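18th February, sim bench notes

Second pass at the Floseo door pack from Sikeck, which we have on trial until March. License is 500 a seat and I still can't decide if that's steep! The room loads fine on the old workstation (14 GB of memory gone, so close your browser first) and I like that they give you real clutter to plan around, a lamp and a window and so on, instead of a bare box.

I ran seed 2071 with the stock controller, no tuning from me, head camera view, big orange door swung open with the gray one behind it.

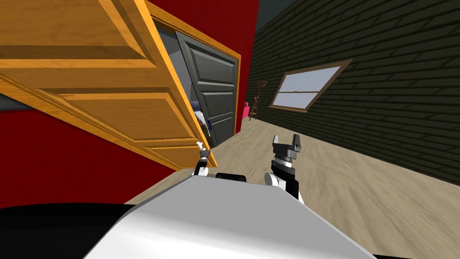

Left gripper near the bottom of the door in the first one, fingers pinching the edge in the second.

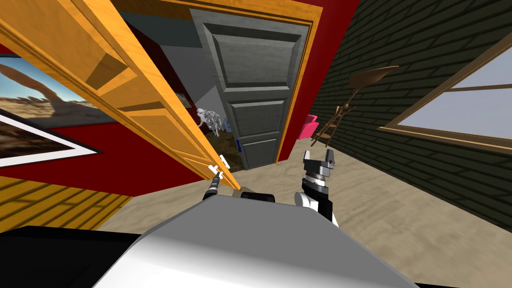

Gripes and to-do

The contact settings are buried two menus deep and the manual calls them something else entirely. Also the head tilt default is way too steep for my taste, everything leans. Ask Sikeck if the Tiedemann arm model drops in without redoing the joint limits. Braver's kit did that for free, but their doors were awful (flat slabs, no panels). Rerun with the right arm parked before I write this up.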